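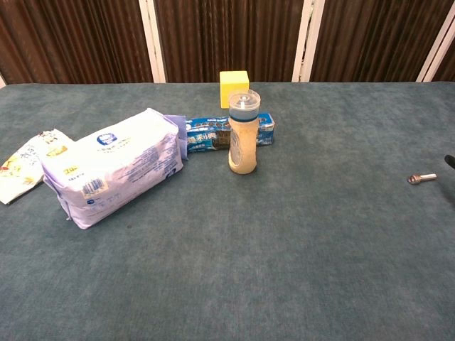

Project Updates / Treso / Manipulation and Safety
5 min read

Treso mixed-item handling: progress report to Juvitz
Submitted Tuesday, May 8, 2018
Prepared by Evanthia Manolakis. Fault analysis by Kam-wah Chou.

Status

Work on the tabletop cell was stopped for part of this reporting period after the gripper was driven into the table during a pick. There were no injuries. The arm is undamaged. One finger was replaced and the force-torque sensor was sent back to the supplier for a calibration check. The cell has since been returned to limited use at reduced speed. The unattended trials planned under the second work package have not started and will not start until the actions at the end of this report are closed.

Work completed before the fault

The item set was fixed early in the period. It covers soft film packaging (wipes, snack bags), semi-rigid packages such as cookie rolls, a baby bottle with a clear cap, a foam cube, and loose hardware down to a single bolt. The range is wider than in the original proposal. Wei asked for it, on the grounds that their packing line sees the same spread of stiffness and height within one tote.

The Estuden cell was fitted with a blue-green fabric table covering and dark curtains behind. Both changes reduced glare in the depth image and the segmentation results improved on the film packages, where stray highlights had been splitting one item into several. Clear plastic is still a weak point. The bottle cap returns little or no depth, and the planner relies on the body of the bottle to estimate its height.

A block of 400 logged picks was then run at normal speed. Of these, 64 failed. Most failures were drops or missed grasps on the film packages, which the system detected and retried as designed. The bolt accounted for most of the remainder. In those cases the fingers closed above or beside the shank and the pick was logged as empty.

The event

The fault occurred on a bolt pick late in the block. The planner issued a grasp height below the surface of the table. The arm followed it. The fingertips met the fabric and the board under it, and the controller went on commanding downward motion until the arm's own joint protection tripped. The person at the station pressed the emergency stop at nearly the same moment. The log shows the joint trip first.

Contact force should have been limited to 30 N by the cell software. The limit did not act. Without a valid sensor trace the peak force cannot be stated. The bent finger is consistent with a load well above the limit, and we are treating it that way.

Cause

Three separate faults had to be present.

The table height was wrong. It had been measured on the bare board and was not repeated after the fabric was fitted. The stored plane was also slightly tilted, so the error grew toward the right side of the work area. Tall items hide an error of this kind. With a bolt the whole grasp takes place within a few millimeters of the surface, and there is no margin to absorb it.

The floor check was switched off for small items. The planner rejects any grasp that puts the fingertips below the table plane, with a clearance of 2 mm. During tuning this check was rejecting nearly all bolt grasps, and it was bypassed for items under a set height. The bypass was meant to last one afternoon. It was saved in the shared configuration file and carried into the logged block.

The force limit was reading stale data. The sensor driver had dropped its connection earlier in the session. On a dropped connection the driver repeated its last good value and raised no error, so the limit was being compared against a constant reading taken in free air. Going back through the session logs, Chou found the same condition on earlier days, lasting up to several minutes at a time. No hard contact happened in those intervals.

The third fault is the serious one. The first two explain why the arm went too low. The third means the cell was running without its main software protection, with a person at the station, and with no indication on the screen.

Effect on earlier results

Picks made while the sensor was stale have been marked in the data. Grasp success figures for the tall items are not affected, as success is judged from finger width and the camera. Any result that uses contact force is withdrawn until repeated. The placement tests on the film packages fall into this group. Wei has been told and has been sent the list of affected sessions.

Corrective actions

Closed:
- Sensor driver now time-stamps every reading. A late or repeated stamp stops the arm.
- Height bypass removed. Safety settings moved to a separate file that needs a second sign-off to change.
- Table plane measured again with the fabric in place, at the corners and the center.

Open:
- Independent torque limit in the arm controller, set from measured contact tests. Owner: Chou.
- Compliant mount for the fingers. Drawings are finished, parts not ordered.
- Return of the calibrated sensor. The spare in use now is noisier at low force and is not suitable for the bolt work.
- Written start-of-day check, including a push on the sensor by hand with the reading confirmed on screen. Owner: Manolakis.

Schedule and budget

Unattended trials move to July. The finger and the calibration are covered by the maintenance line. The compliant mount was not in the original budget, and we ask Juvitz to approve a transfer from travel. A quote will follow by separate message. If the transfer is refused, the bolt will be dropped from the unattended item set and the other items will go ahead on the July date.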